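Budgeting for the second pair of handheld grippers

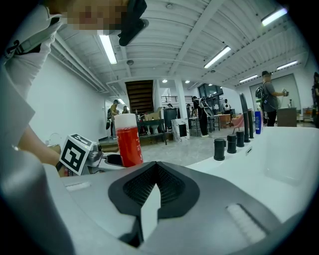 The order for the next equipment round has to be in by Friday, so I have spent the week turning a vague wish list into a spreadsheet. I last wrote about the budget when we had one pair of handheld grippers and no real idea of what they cost to run. We now have a few months of records, and the numbers look different from the ones I guessed at.

For readers who have come in from the arm posts: these are the handheld units, carried by a person, with the same finger geometry as the end effectors on the fixed arms. The purchase question is how many more handheld units we buy, whether we buy an arm in the same round, and how much of the money goes on things that are neither.

The unit price

I had three routes priced. Fastum sell a complete gripper with the camera mount fitted and the markers already bonded. Zolska sell a kit, with housing and fingers supplied and everything else left to the buyer. The third route is printing the housings ourselves, which I costed properly this time, including failed prints and my own hours. Once the hours go in, printing comes out level with the Zolska kit and behind it on lead time. I have dropped it.

Between the other two, the Fastum unit is 327 pounds dearer than the kit. The kit needs a camera, a mount, a cable with strain relief, markers, and an afternoon of assembly and calibration. Priced at what we pay for those parts in small quantities, the difference shrinks to almost nothing. I would still rather have the kit, for one reason: when a finger linkage goes on a Fastum unit, the whole hand goes back to them. With the Zolska I can replace it at the bench the same evening.

Spares

Here I got the first budget badly wrong. I allowed one spare set of fingertips per gripper and nothing for markers. Fingertips wear at the leading edge and the wear is gradual, so people carry on using them well past the point where the grasp has changed. I now want them swapped on a count. The plan is a change every 200 hours of use, logged by unit, whether or not the tips look worn.

Markers fail differently. The printed faces pick up scuffs, and near sinks and cleaning products they pick up residue as well. A scuffed face still tracks most of the time, so the fault turns up later as a noisy pose estimate and somebody loses half a day looking in the wrong place. Replacement faces are cheap. I have put in a full sheet per unit per quarter and expect to use most of it.

The spares lines, as they stand:

Fingertips, four sets per unit
Marker faces, one sheet per unit per quarter
Camera cables, two per unit
One complete camera, shared
One finger linkage kit per pair

Storage and batteries

I have moved storage out of "sundries" and given it a line of its own. It was the largest overspend last time. Raw video goes up quickly when several people are recording in parallel, and deleting the bad takes has never recovered as much space as I hoped. The proposal is a second drive shelf identical to the first, bought at the same time as the grippers. Buying drives singly as we ran out cost more per terabyte and left us with mixed sizes, which made the mirror awkward.

Batteries are simpler. Recording packs need to last a session with something in hand, and ours don't after a winter of use. I have asked for 2 per operator in place of one, plus a charger with enough bays to take a full set overnight. The existing charger takes half a set, so someone has to come back in the evening to change them over.

The arm

The Mao arm is the item everyone asks about and the one I am least sure of. Jonstead quoted for the arm, controller and pedestal with delivery in November. The arm itself is within reach. The items below it on the quote are what push the total over:

Pedestal and floor fixing
Safety scanner
Controller enclosure
Installation and acceptance test
First year of support

We could do the fixing ourselves, but the acceptance test is only offered if they do the installation, and our insurer wants the test certificate. I asked whether the support could be dropped for the first year. It can, and then the controller firmware updates are charged separately at a price which makes the saving pointless.

There is also the floor space. The arm needs a marked zone and the scanner needs clear sight of it, so in a room where people are walking through we would lose more usable area than the footprint suggests. I drew it up at 330 centimetres square including the approach, and there are only a couple of places where that fits without blocking a route.

What I am proposing

Two more Zolska kits, the full spares list, the drive shelf, the batteries and the larger charger this round. The arm goes into the next round with a revised quote, and I will ask Jonstead to hold the pedestal price. If they won't, it costs us a small increase, which I can live with.

The argument against is that handheld data without an arm to run it on is a stock we can't yet test properly. I accept that. We do have borrowed time on the fixed arms, and it has been enough so far to check whether a batch is usable — slow, but enough. An arm bought now would sit waiting for fingertips and disk space, and both of those are cheaper.

Open items before I send it: confirm the Zolska lead time in writing, check that the charger bays fit the newer pack shape, and find out whether the linkage kit includes the pins. The last one didn't, and the pins were a separate order with its own delivery charge.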